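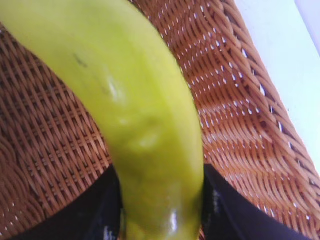
Killel Household Storage Group, Binton. Working paper, section 3 (draft), 19 July 2018

3. Where the fruit ends up

Section 2 covered the fridge. Now the bench and table. Short version: people own a fruit basket, people like the fruit basket, and the bananas are next to it.

We had 122 households in the Binton sample and 900 usable diary entries. Entries were dropped if the page was unreadable or if the person wrote only "fruit" (plenty did). Everything else stayed in, including the ones with arguments in the margins. Each entry says where a piece of fruit was put down when it came into the kitchen, and where it was at bedtime. That's all. No weights, no prices.

Bananas first, as they behave differently to everything else. Apples and oranges go in the basket more or less straight from the bag. A banana gets put down "for now". It's the wrong shape for a full basket, the curve rides up on the rim, and a good many diarists said they didn't want it under anything hard. Fair enough. Bruising came up more than ripeness did. Green ones were left out to colour up, then forgotten there. We coded all of this as "beside", provided the fruit was on the same surface as the basket and not touching it.

What we didn't expect was "beside" with nothing in the basket at all. We'd assumed the bowl or basket had to be full before things spilled over onto the table. Not so. In 84 entries the basket was empty and the banana was still put on the table. We went back through the originals to check we hadn't miscoded, and the wording is clear enough. Figure 1 shows the arrangement we mean, with the low rectangular woven type that was the favourite in the Wovska interviews as well.

Figure 1. The "beside, empty" category: woven basket with nothing in it, single banana on the table well apart from it. 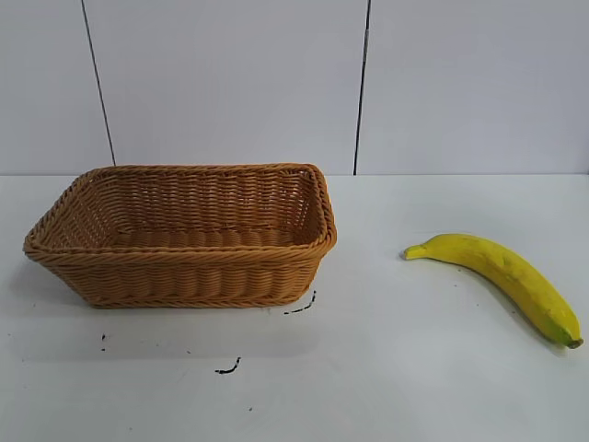

3.1 Basket shape and the reach problem

Low open baskets did better than deep ones. You can drop something in from standing, no need to look. Deep bowls got keys, elastic bands, mail. Flared sides seem to help too but the numbers are to small to lean on, so treat as a hunch. Material made no difference that we could find: wicker, wire and ceramic all came out much the same once depth was acounted for.

Position matters more. A basket pushed to the back of the bench is out of reach when your arms are full of shopping, and the banana lands wherever the hand is. The 167 entries from January, when a lot of homes had visitors, are the worst for this. Baskets shoved aside for plates, then not moved back. Valcárcel coding sheet, column four, if anyone wants to rerun it.

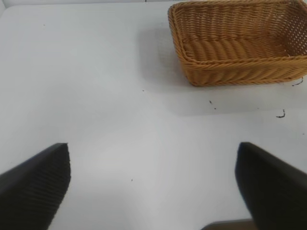

Should bananas be kept in the basket with the other fruit?

Keep them on top or at one end of it, where nothing hard can press on them, and move them out if they're ripening faster than you'd like.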